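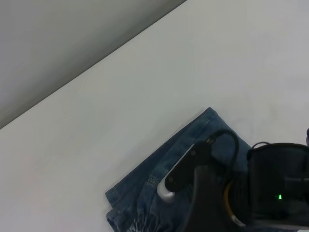 Fig. 3. Denim, most likely jeans, folded to a rough rectangle, on the tabletop.

Section 3: Folding jeans and other denim for the Zetcombe drawers

If you've come straight from section 2 you'll have a Zetcombe unit standing up, level, with all four drawers running smoothly. If the drawers still stick, go back and sort that out first, it's much easier while they're empty. I'm starting with denim because it's the bulkiest thing most people own and it decides how much room is left for everything else.

I've written this part the way I do it at home, with corrections from Lanying Yuan, who folds faster than I do and has opinions about pockets. Your way may be better. As long as the finished bundle fits the drawer, carry on!

What you need

A clear, flat surface at about waist height (a bed will do, but it sags and the folds come out soft)
Your jeans, washed and completely dry
The card template from the Erness pack, if you bought the unit with one
Five minutes a pair the first time, a lot less after that

3.1 Getting ready

1. Empty every pocket, including the little one inside the front pocket. I found a bus ticket and half a mint in mine last Thursday.

2. Do up the button and the zip.

3. Hold the jeans by the waistband and give them two good shakes, then lay them down with the front facing you. Smooth from the waist towards the hems with your flat hand.

Note: Faded streaks and the pale creases that fan out across the fabric (whiskering, if you want the shop word) are part of the denim. Don't try to press them out, you'll only give yourself a shiny patch.

CAUTION: Do not fold damp denim. A closed drawer has very little air moving through it and the smell will get into everything else you put in there.

3.2 The basic fold

4. Fold one leg over the other so that the back pockets end up on the outside. Line up the outer seams first and let the inner ones fall where they like.

5. The crotch seam will stick out in a point. Tuck it in flat so you have a straight edge all the way down.

6. Bring the hems up towards the waistband and stop a little short of it. If you go right to the top, the waistband end gets too thick and the bundle tips over in the drawer.

7. Fold in half again. With long legs or a shallow drawer, fold in thirds instead.

8. Press down with both palms for a few seconds. Check the edges: you'll probably see a step where one thickness sits back from the one underneath. A small step is fine and I leave mine alone. If it's wider than your thumb, open the last fold and do it again.

Note: It will be a rough rectangle and it's meant to be. Kerttu Mäkelä tested this section for me and spent a whole evening trying to get square corners on a pair of heavy work jeans — please don't.

3.3 Checking the size

9. Lay the card template on top of the bundle. The template is 23 cm along its long side, and the bundle can poke out by a finger's width without any trouble.

10. No template? Set the bundle on its edge in the drawer and close it gently. If the denim brushes the drawer above, it needs one more fold.

3.4 Filling the drawer

11. Put the jeans in on edge, fold upwards, starting from the back. Heaviest pairs go at the back so the drawer doesn't feel front-heavy when you pull it out.

12. Leave enough space to slide your hand down between the last pair and the drawer front. Packed tighter than that, you'll drag out three pairs every time you want one.

13. Open and close the drawer a few times. It should run just as it did when it was empty.

CAUTION: The load limit for the wide drawer is 20 kg, spread evenly. Never have more than one loaded drawer open at a time, and don't skip the wall bracket in section 1, even if the unit feels steady.

3.5 Things that don't fit this method

Denim jackets: hang them. I've tried, and the collar wins.
Dungarees: fold the bib down over the front, cross the straps behind, then carry on from step 4.
Children's jeans: skip step 7 altogether.
Very stretchy jeans: these slump when stood on edge, so roll them and use the Pasberg divider (section 5) to hold them up.

Jumpers and knitwear are next, in section 4. Leave the template out, you'll be using it again there.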